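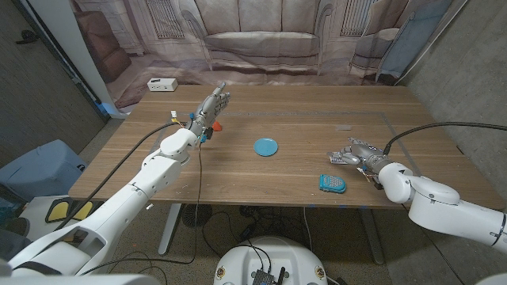 Imogen Farrant

Shot length in film song sequences: a measurement study
Final project report, Film and Media Technology, Grelell College

1. Introduction

Average shot length (ASL) is the running time of a passage of film divided by the number of shots in it. It is usually quoted for a whole film. In a musical, the whole-film figure mixes dialogue scenes with songs, and the two are often cut at different speeds. The project measured songs on their own, to see how far ASL changed between the 1950s and the 1980s.

2. Material

The sample was 48 song sequences from popular musicals in the Nurkmont lending collection, 12 from each of 4 decades. No film supplied more than one sequence. A sequence was taken to start at the first frame in which the song's instrumental introduction is heard and to end at the last frame before the next dialogue scene. Songs interrupted by more than thirty seconds of dialogue were left out and replaced by the next title on the shelf list. Total running time was 280 minutes.

All copies were home video transfers. Six of the 1950s titles ran at 25 frames per second and their timings were corrected to 24 before any calculation.

3. Method

Cuts were found in two passes. In the first, each file was run through Sison, the shot detection program on the department machines, with the threshold left at its default. In the second, the list of cuts was checked by eye at quarter speed and corrected. A dissolve was logged as one cut at its midpoint. A fade to black was logged at the first fully black frame. Zooms and whip pans were not logged unless a change of camera position could be confirmed by stepping through the frames.

The second pass was needed mainly for the later films. Sison reported false cuts on flashing stage lights and on fast changes of colour filter, and missed several slow dissolves in the earlier black and white titles.

4. Results

The corrected total was 3630 shots, giving an ASL of 4.63 seconds for the full sample.

1950s: 79 minutes, 520 shots, ASL 9.12 s
1960s: 73 minutes, 730 shots, ASL 6.00 s
1970s: 66 minutes, 1010 shots, ASL 3.92 s
1980s: 62 minutes, 1370 shots, ASL 2.72 s

Songs also became shorter, but the fall in running time is small next to the rise in the number of shots. The spread within each decade was wide. Two 1970s sequences staged as solo performances had a longer ASL than the 1950s mean.

5. Discussion

The figures show faster cutting in each decade. They do not show why. Group dances were more common in the later part of the sample, and these were cut faster than solos in every decade. Some of the change may therefore come from the type of song. Twelve sequences per decade is too few to separate the two effects.

The shelf list is a further limit. Nurkmont buys by request, so well-known titles are over-represented. A repeat using the Dindside catalogue was planned for August but the discs could not be borrowed outside term.

6. Further work

Each sequence should be tagged as solo, duet or group and the ASL worked out again for each type. Median shot length should be reported next to the mean, as one very long take can shift the mean of a short song by over a second. The corrected cut lists are stored with the project as plain text files, one per sequence, with times in frames.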